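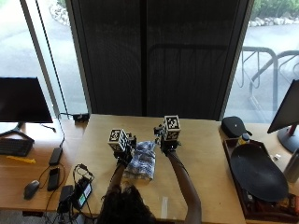 Cloth folding at the center table, with a marker cube on each hand device.

Indel > Dordale Workshop > Conversations > The Quarter Turn

2022-08-05

She had put the kettle on before I'd even got my coat off, and for the first little while we talked about her drive in and whether the plants outside the window needed cutting back. She has led the recording work at Indel's Dordale workshop since it opened, and I had come to ask her about the worst few weeks of it, which she was surprisingly cheerful about.

"Oh, I don't mind," she said. "I minded in February. I minded a great deal in February! But you tell a story enough times and it gets a bit worn and comfortable, like a chair."

The work in Dordale is patient stuff. A person sits at a table with a device on each hand and folds things, shirts and dish towels and odd squares of cloth, and the movement of the hands is recorded. The recordings go to the sister site in Clomdale, where they are used to teach a pair of robot arms, in a project called Vahidi, to do the same folding. Each hand device carries a cube printed with black and white patterns, and the patterns are how the system works out where the hand is and which way it's facing.

"Which way it's facing is the part to remember," she said, and got up to look for the biscuits.

What went wrong began with a strap. The left device had been rubbing one of the folders on the wrist, so it was taken apart at the end of a day, given a new strap, and put back together. The cube had to come off to get at the strap, and it went back on a quarter turn from where it had been.

"And you'd think you would see it," she said. "I've had people say that to me, very kindly, and I say, well, come and look at one. It's a cube! It has patterns on all the sides you care about. It looked just as it did the night before. The screen was happy, the software found it straight away, there was no warning and no red box, and everybody folded away like mad and we had one of the best runs we'd ever had. I remember bringing in a cake."

The software knew it was looking at a cube, in other words, and it knew where the cube was. It had no means of knowing that the cube no longer sat on the hand the way it was supposed to. From then on, every recording had a perfectly good right hand and a left hand rolled over on its side.

They carried on like that for 11 days.

I asked how it came to light, and she put down her tea.

"In Clomdale. They'd trained up a new version and loaded it on the arms, and the first thing it did with a towel was reach in nicely with the right, and then the left came in and just kept rolling its wrist. It went down at an angle nothing should go down at, and it pressed into the table and went on pressing. The person on the stop button was quick, thank goodness, and the arm stopped. It had bent the gripper and put a dent in the tabletop that they still have. No one was hurt. But there was a young man who'd been straightening the towel just a moment before, with his hand about where that gripper landed, and I think about that more than I think about the rest of it."

At first everyone supposed the arm itself was at fault. Clomdale swapped the wrist joint, ran all the checks the maker asks for, and had the same thing happen again at low speed. It was one of the folders in Dordale who finally sorted it out. She had asked to see the recordings played back as a little drawing of two hands, and she said, in front of everyone, that she didn't hold her left hand like that and neither did anybody else with bones in it.

"We all laughed, and then we all stopped laughing," my host said.

Of the 3,878 recordings they had by then, 1,515 had the bad left hand. She says the arithmetic to put them right was simple enough, one turn applied the other way, but they couldn't be certain that the cube hadn't also been nudged partway through. So they corrected the lot, watched a good many of them by eye, and threw out nearly 10 percent that they didn't trust. She would have thrown out more, if it had been up to her alone.

The changes since then are modest. The cube mounts now have a small peg in one corner, so a cube will only seat one way round. Each morning starts with both hands laid flat on the table, palms down, and the drawing of the hands has to match before any folding is recorded. In Clomdale, a new version of the program runs first with no cloth and at low force, and people keep their arms out of reach until it has been through the whole motion. If the wrist goes past a set angle, the arm cuts out by itself.

"The flat hands check is the one people grumble about," she said. "It takes no time at all, but you've just sat down, you've got your straps done up, you want to get going. I grumble about it too, if I'm the one in the chair."

Did it catch anything yet, I wondered.

"Twice! Once it was a loose screw on the right-hand one, a real fault, and I was delighted, I went round telling everybody. And the other time it was me. I'd put them on the wrong hands."

She walked me out past the desks, still talking, and stopped to coil up a cable that was hanging where somebody's knee might catch it. The folder who spotted the trouble is still with them, she told me, and has moved on to fitted sheets, which aren't going well.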